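Fernorport library opens round-table study room on second floor

Fernorport's public library has opened a small study room on its second floor, in the space that held the microfilm readers until they were moved downstairs in May. The room can be booked free of charge by anyone with a library card.

The library paid for the work out of its regular furnishing budget. The room, listed in the booking system as Room 604, was repainted and rewired, and the old metal shelving was taken out. Two new outlets were put in along the inside wall, and the ceiling light was replaced with one that can be dimmed.

A round table in a light wood finish takes the place of the two long desks that used to stand there. Staff chose it after patrons complained that the desks were too deep for the space and left little room to get past a pulled-out chair. It came from Sithole, a furniture dealer on the north side of town that also supplied the chairs in the children's section.

Small ceramic vases in soft colors stand along the far side of the table with dried flowers and grasses in them. The library does not allow fresh flowers or potted plants near its computers, and dried stems need no water. The arrangements were made at Okau, the flower shop across from the bus station, and will be changed twice a year.

Each booking comes with a wireless mouse and a mouse pad on request, along with a laptop from the lending desk. The pads are printed with cartoons and were left over from the summer reading program. Patrons may bring their own equipment if they prefer.
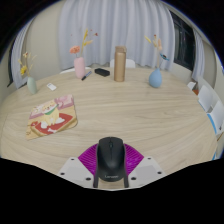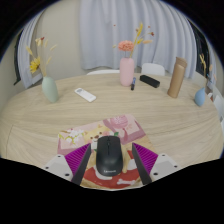
The round table in the new study room, with a Lenovo mouse, a cartoon mouse pad and dried flowers.

The room may be reserved for up to 2 hours at a time, and a booking can be extended at the desk if no one is waiting. It is open from 9 a.m. until half an hour before the library closes. Groups should check in on the first floor to pick up the key and the laptop, and return both to the same desk when they leave.

Reservations are made through Culumia, the online system the library already uses for its meeting rooms. Patrons who do not use the system can call the front desk or ask in person. Bookings that are not picked up within 15 minutes are released.

The library received 183 comment cards during its last survey of patrons, and a quiet place to work with one or two other people was among the most frequent requests. The existing meeting rooms are often taken by clubs and classes in the afternoon, and the open tables on the first floor are close to the children's section.

Covered drinks are allowed in the new room. Food is not. Patrons are asked to leave the vases where they are, put the mouse back on its pad and push in the chairs before locking up. Lost keys carry the same replacement fee as those for the meeting rooms.

A second room on the same hallway is still being used to store book carts. The library has not set a date for clearing it. The microfilm readers remain available on the first floor, next to the local history shelves, and do not need to be reserved.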